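How to Collect Petition Signatures for a Town Ballot Question

Irkstead requires 500 valid signatures to put a question on the November ballot. These steps cover the clipboard work, from the first sheet to the clerk's counter.

1. Get the official form from the town clerk. Do not retype it or change the margins. Sheets on homemade forms are thrown out whole.

2. Have the wording of the question checked before you print. Salim Minja read ours and found two errors in the section number.

3. Ask each signer to print the name, sign, and give the street address where they are registered. A post office box does not count. 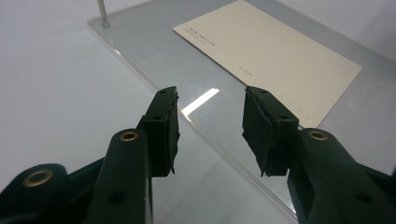
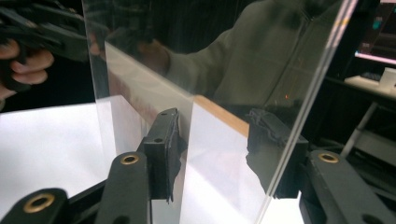 4. Set up a table outside the library or the Serness Road market, with the full text of the question where people can read it before they sign. Paper curls and blows off, so put it behind something stiff. A clear acrylic sheet standing upright does the job, but check it from the signer's side, as it can throw back a reflection strong enough to show a jacket sleeve over the print.

5. Stay with your sheet. The circulator must see every signature and then sign the statement at the bottom. Godfrey Lema left one on a counter in Bredau and we lost 34 names.

6. Number the pages, copy them all, and file in person. Ask for a stamped receipt. Objections must be filed within 5 business days, so keep your copies handy until then.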